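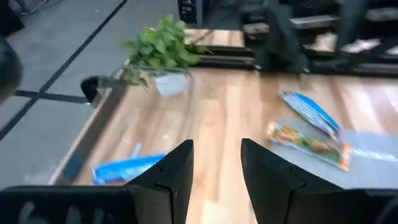
Food Scrap Collection Reaches a Second District in Matumcombe

Households in the eastern district of Matumcombe will be able to set out food scraps for separate collection beginning in June, under an agreement between the town and the regional hauler Stondach. The service has operated in the harbor district for 19 months.

The expansion adds 4,000 households to the program. Each address will receive a lidded bin for the curb and a smaller pail for the kitchen. Collection will take place weekly, before 9 a.m., on the same day as regular trash. Residents of apartment buildings will share larger containers, to be placed beside the existing recycling enclosures.

Accepted materials include fruit and vegetable trimmings, coffee grounds, bread, meat, bones and soiled paper napkins. Plastic bags remain prohibited, including those sold as compostable. The processing site at Evholm cannot break them down within its normal cycle, and loads containing them have been turned away in the past.

The Evholm site is operated by Hubáček, a composting firm that also accepts yard waste from neighboring towns. Under the new agreement it will receive some 400 tons of additional material a year. Finished compost is screened and sold to landscapers, with a portion reserved for town parks and school gardens.

Contamination was the main difficulty in the harbor district. In the early months, glass and food packaging were found in many of the shared containers, and the town responded with new labels and narrower openings in the lids. Rejected loads have since become rare, although the summer rental season still brings an increase.

The monthly trash fee will not change during the first year. The town council is expected to review rates after that period, when full disposal costs for both districts are available. Residents who compost at home may decline the bin by returning the card enclosed with their next utility bill.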